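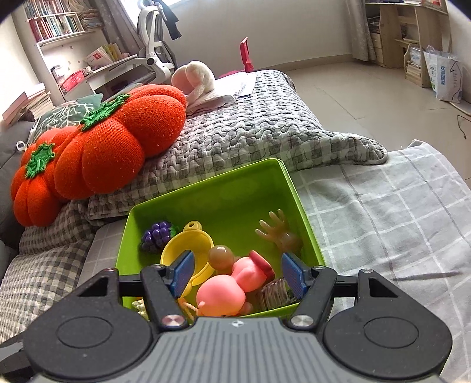
I've been meaning to sort out the little toys since October, and last night I finally dragged everything onto the bed and got on with it. My system (if you can call it that) is to use the bed because I can't go to sleep until it's done. Delphine Holloway taught me that one years ago, and it works about half the time!

The problem is that I never buy small squishy things one at a time. I get one at the checkout, and then Wing-yan comes over with three more in her coat pocket, and after a year of that every drawer in the apartment has a rubber something in it. I love them. I keep them by my keyboard for long phone calls, my niece plays with them when she visits, and then they wander off.

So everything was going into the green cookie box. I'm a terrible saver of cookie boxes, but this one is such a cheerful color, and it's a good shape for a shelf. Coconut milk flavor, if you're wondering, and yes, I'd eat them again.
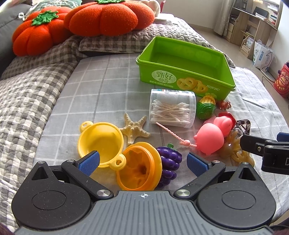
Once it's all spread out on the sheet I always get distracted. I'd completely forgotten I owned a corn! And the amber octopus is still my favorite, with those curly tentacles. The grapes go back in for my niece, who calls them her groceries and charges me 114 dollars for them every time.

The starfish is not a toy and needs to live somewhere else, probably the bathroom windowsill. Same with the cotton swabs. I don't know how they ended up in the toy pile, but they're going back by the sink where a person might look for them.

What I haven't worked out is the tiny stuff, the beads and little stringy bits. They sink to the bottom of any box and then I'm digging around with my fingers like I'm looking for an earring. Noreen Mulcahy swears by zip bags, one for each kind, but I know myself and I'd never zip them. I might try an old mint tin.

The pumpkin cushions are staying on the bed, by the way. I know, I know, but they're so soft to lean on, and I'm not packing them up just to get them out again next fall. Papers are tomorrow's job.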